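[티켓 #789] 양손 쿠션 파지 중 그리퍼 힘 제어 진동 및 배치 후 release 판정 지연
프로젝트: Plurkis (가정환경 양팔 조작)
컴포넌트: grasp_controller, contact_estimator, place_planner
제어 미들웨어: Rulla
인식 스택: Zumetti
우선순위: 높음
상태: 해결됨 (후속 항목 2건 분리)
등록일: 2021년 12월 14일

증상 요약

소파 위 쿠션 정리 태스크에서 다음 두 현상이 반복됨.
(1) 양손 파지 유지 구간에서 좌우 손의 목표 힘이 서로 역위상으로 진동함.
(2) 쿠션을 내려놓은 뒤 release 완료 판정이 나오지 않아 상태 머신이 PLACE_VERIFY에서 타임아웃됨.
강체 물체(상자, 플라스틱 통)에서는 두 현상 모두 재현되지 않음. 대상은 청록색 직물 쿠션.

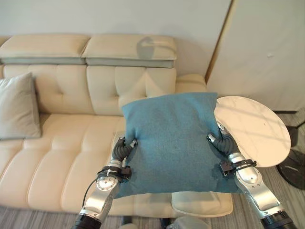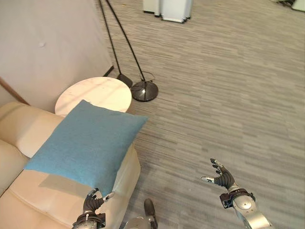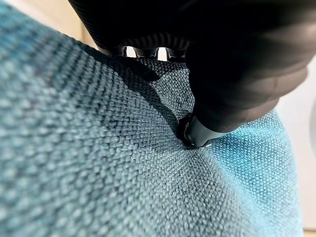 재현 절차

1. Rulla 런타임을 양팔 모드로 기동하고 grasp_controller를 기본 파라미터로 로드한다.
2. Zumetti에서 대상 물체 클래스를 soft_square로 지정한다.
3. 태스크 스크립트 cushion_relocate를 실행한다. 목표 위치는 소파 오른쪽 팔걸이 부근.
4. HOLD 상태 진입 후 5초 이상 유지한다. 이 구간에서 현상 (1)이 발생한다.
5. PLACE 및 RETREAT까지 진행한다. 현상 (2)는 RETREAT 종료 직후에 나타난다.

현상 (1)은 HOLD 진입 후 2초 안에 시작되며, 파지 폭이 넓을수록 진폭이 커진다. 현상 (2)는 매번 발생하지 않는다. 쿠션이 평평하게 놓이면 통과하고, 비스듬히 걸쳐지면 실패하는 경향이 있다.

로그 발췌 (HOLD 구간)

[grasp_controller] state=HOLD mode=bimanual
[grasp_controller] WARN force_ref_l / force_ref_r phase opposed
[contact_estimator] contact_l=1 contact_r=1 stiffness_est=unstable
[grasp_controller] WARN integrator saturated (left)
[contact_estimator] stiffness_est reset
[grasp_controller] WARN integrator saturated (right)
[contact_estimator] stiffness_est reset

로그 발췌 (PLACE 이후)

[place_planner] state=RETREAT done
[contact_estimator] contact_l=0 contact_r=0
[place_planner] state=PLACE_VERIFY waiting for pose_settled
[zumetti] object pose covariance above threshold
[zumetti] object pose covariance above threshold
[place_planner] ERROR verify timeout

1차 분석: 통신 지연 가능성

처음에는 좌우 손 드라이버 사이의 타임스탬프 불일치를 의심했다. 양손 동기화 토픽을 별도로 기록하여 비교했으나 편차는 제어 주기 하나를 넘지 않았다. 손 드라이버를 재시작하고 Rulla의 실시간 스레드 우선순위를 올린 뒤에도 진동 주파수와 진폭에 변화가 없었다. 통신 문제는 원인에서 제외함.

네트워크 설정 변경분은 모두 원복했다. 이 티켓을 참고하여 같은 증상을 조사하는 경우 스레드 우선순위는 건드리지 말 것. 로그 기록 노드의 프레임 누락이 늘어난다.

2차 분석: 강성 추정기

contact_estimator는 손가락 변위와 모터 전류로 접촉 강성을 온라인 추정하고, 그 값을 grasp_controller의 게인 스케줄에 넘긴다. 추정 모델은 선형 스프링 하나로 되어 있다. 충전재가 든 물체는 압축 초반에 무르고 일정 깊이 이후 급격히 단단해지므로 선형 모델이 맞지 않는다.

문제는 좌우 추정기가 독립적으로 동작한다는 점이다. 왼손이 조금 더 누르면 왼쪽 추정 강성이 올라가고 왼쪽 게인이 내려간다. 그동안 오른손은 반력 변화를 외란으로 보고 보상한다. 이 보상이 다시 왼쪽 추정에 들어가 루프가 형성된다. 양손이 같은 물체를 통해 기계적으로 결합되어 있는데 추정기 구조에는 그 결합이 없다.

확인을 위해 다음 세 조건으로 비교했다.

조건 A: 기본 설정. 진동 발생.
조건 B: 강성 추정 고정(stiffness_mode=fixed, 값 258 N/m). 진동 없음. 단, 이동 가속 구간에서 쿠션이 미끄러짐.
조건 C: 강성 추정 유지, 적분기만 비활성화. 진폭은 줄었으나 진동 지속.

조건 B 결과로 강성 추정과 게인 스케줄의 결합이 주원인임을 확인. 적분기 포화는 결과이지 원인이 아니다. 고정 값은 물체마다 다시 맞춰야 하므로 상시 해결책으로 쓰지 않는다.

3차 분석: 단일 손가락 압입 시 접촉 중심 오차

손끝 하나가 직물을 깊게 누르면 접촉면이 손끝 측면까지 넓어진다. contact_estimator는 접촉을 점으로 가정하므로 접촉 중심이 손끝 끝단 쪽으로 치우쳐 계산된다. 이 오차가 파지 행렬에 그대로 들어가 내력(internal force) 분배가 비대칭이 된다.

손목 카메라 영상에서 압입 여부를 분류하여 접촉 반경을 보정하는 방안을 검토했다. Zumetti의 손목 카메라 파이프라인은 직물 변형을 잡아내지만, 손 자체의 그림자가 드리운 영역에서 깊이 추정이 불안정하다. 그림자 경계를 주름으로 오분류한 구간도 있었다. 이번 수정에는 포함하지 않고 후속 항목으로 분리한다.

현상 (2) 분석

PLACE_VERIFY는 두 조건을 동시에 요구한다. 양손 접촉 해제, 그리고 물체 자세의 공분산이 임계값 아래로 유지될 것. 접촉 해제는 정상적으로 들어온다. 자세 공분산이 내려가지 않는다.

Zumetti의 soft_square 클래스는 물체를 평면 사각형으로 근사한다. 쿠션이 팔걸이와 좌면 가장자리에 비스듬히 걸쳐지면 모서리가 서로 다른 높이에 놓이고 면 자체도 휘어 평면 근사 잔차가 커진다. 잔차가 공분산에 그대로 더해지므로 물체가 완전히 정지해 있어도 임계값을 넘는다.

추가로, RETREAT 종료 자세에서 손이 쿠션 하단 모서리에 가까우면 분할 마스크가 손끝을 물체에 포함시키는 경우가 있다. 이때 추정 중심이 손 방향으로 끌려간다. 로봇 자체 마스크(self_mask)의 팽창 값이 손목까지만 적용되고 손가락 링크에는 적용되지 않은 것이 원인. URDF에서 손가락 링크 그룹 이름이 변경된 9월 이후 설정 파일이 갱신되지 않았다.

수정 사항

1. contact_estimator
- 양손 모드에서 좌우 강성을 공통 상태로 추정하도록 변경 (shared_stiffness=true).
- 선형 모델을 구간별 선형 모델로 교체. 전환 지점은 압축 깊이 기준으로 온라인 갱신.
- 추정 리셋 후 30 ms 동안 게인 갱신을 보류.

2. grasp_controller
- 내력 성분과 운반력 성분을 분리하여 내력에만 게인 스케줄 적용.
- 적분기 포화 시 추정기 리셋을 트리거하던 경로 제거. 이 경로는 강체 파지용으로 들어간 것이며 연성 물체에서는 진동을 재점화한다.

3. place_planner
- PLACE_VERIFY의 정지 판정을 공분산 임계값에서 프레임 간 자세 변화량 기준으로 변경.
- 공분산은 경고 로그로만 남김.

4. Zumetti 설정
- self_mask에 손가락 링크 그룹 추가.
- 링크 그룹 이름이 URDF에 없으면 기동 시 오류로 중단하도록 검사 추가. 기존에는 조용히 무시되었다.

파라미터 변경 내역

shared_stiffness: false → true
stiffness_model: linear → piecewise
gain_update_holdoff_ms: 0 → 30
reset_on_saturation: true → false
verify_mode: covariance → pose_delta
self_mask_groups: [arm, wrist] → [arm, wrist, fingers]

검증

시뮬레이션 회귀 시험은 Niazi 시나리오 묶음으로 수행. 강체 물체 시나리오 전체 통과, 연성 물체 시나리오도 통과. 다만 Niazi의 연성 물체 모델은 직물 표면 마찰을 상수로 두므로 미끄러짐에 관한 결과는 참고용이다.

실기 시험은 동일 스크립트로 49회 반복했다. HOLD 구간의 역위상 진동은 재현되지 않았다. PLACE_VERIFY 타임아웃은 1회 발생했으며, 로그상 원인은 인식 노드의 프레임 수신 중단으로 본 티켓의 현상과 다르다. 해당 건은 인식 노드 티켓에 로그를 첨부함.

조건 B에서 관찰된 가속 구간 미끄러짐은 수정본에서 나타나지 않았다.

적용 시 주의

- reset_on_saturation은 전역 파라미터이다. 강체 전용 태스크에서 기존 동작이 필요하면 태스크별 오버라이드 파일에 명시할 것.
- shared_stiffness는 양손이 같은 물체를 잡고 있다는 플래그(bimanual_same_object)가 참일 때만 유효하다. 좌우가 서로 다른 물체를 잡는 태스크에서 이 플래그가 잘못 설정되면 양쪽 파지력이 모두 틀어진다.
- pose_delta 방식은 카메라가 정지한 상태를 전제로 한다. 검증 중 머리 관절을 움직이는 스크립트는 움직임이 끝난 뒤 verify를 호출하도록 수정 필요. 현재 해당되는 스크립트는 cushion_relocate_scan 하나.
- 기존 로그 재생 도구는 verify_mode 필드를 읽지 못한다. 재생 시 알 수 없는 필드 경고가 나오지만 무시해도 된다.

롤백 방법

설정 디렉터리에서 soft_object 프로파일을 이전 태그로 되돌리고 Rulla 런타임을 재기동한다. self_mask_groups 변경은 롤백하지 않는다. 파라미터만 되돌리고 런타임을 재기동하지 않으면 추정기는 구간별 모델을 유지한 채 좌우 독립으로 동작한다. 이 조합은 시험하지 않았다.

후속 항목

- 손목 카메라 기반 압입 깊이 보정: 그림자 영역의 깊이 추정 개선 후 재검토. 별도 티켓.
- soft_square 클래스의 곡면 모델 지원: 공분산을 다시 판정에 쓰려면 필요. 별도 티켓.

추가 메모

조건 B의 고정 강성 값은 해당 쿠션 중앙부 압축 기준으로 얻은 값이다. 모서리 쪽을 잡으면 맞지 않는다. 다른 쿠션에 그대로 복사해서 쓰지 말 것. 원본 로그와 비교 그래프는 Plurkis 저장소의 티켓 번호 디렉터리에 있음.

상태 변경: 진행 중 → 해결됨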